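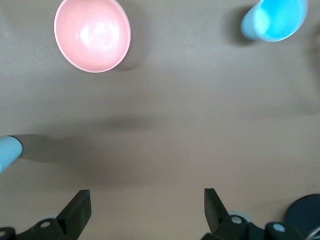
Working with Young Children in the Home and Nursery
Unit 4: Mealtimes and the shared table
Handout for session 2, November
Tutor: Sarla Mathur

What this session covers

Setting a table with children aged two to four, choosing cups and bowls, and clearing away together. Last session's notes on hand washing still apply and are not repeated. Please read pages 13 to 34 of the unit reader before the practical.

1. Choosing cups and bowls

Small children drink better from a cup they can get both hands round. Look for a wide base and straight or slightly sloping sides. Handles are useful up to about two and can be dropped after that if the child manages without. Avoid anything that tips when it is half full.

Bowls should be deep enough for a spoon to push food against the side. A shallow dish sends peas over the edge. A thick rim gives the child something to hold with the free hand.

Plain colours are easier to work with than patterned ones. The child can see what is left in the bowl, and you can name the item simply: "the pink bowl", "the blue cup". If a setting has two blues, decide as a team what each is called. At Tunstall the staff used "sky" and "sea" for a term and the children picked it up within days.

2. Setting out

Wipe the table first and let it dry. Start with the bowls, one to a place, a hand's width in from the edge. Cups go above the bowl and to the side of the hand the child prefers. Leave the middle of the table clear for the serving dish and the jug.

Give each child one item to carry at a time. A two-year-old will often put a cup down on its side or upside down. Wait before correcting it. Many will look at the places already laid and stand it up themselves. If not, say "cups stand up" and show it once with your own cup.

Fill cups only when everyone is seated, and no more than a third full.

3. Clearing away

Use two trays, one for cups and one for bowls. Scrape leftovers into the caddy before the bowls go on the tray. Stack no higher than four. Cups that roll should be picked up by an adult if they have gone on the floor, and washed before they are used again.

Valentyna Yurchenko's observation sheet has a column for who carried what. Fill it in after the meal, not during it.

4. Practical task

In pairs, lay a table for four, then clear it. Take turns being the adult. Write up to 70 words on one moment when you wanted to step in, and what you did.

Bring the sheet to session 3. Anyone on placement at Plolluvari can do the task there, with the room leader's signature on the back.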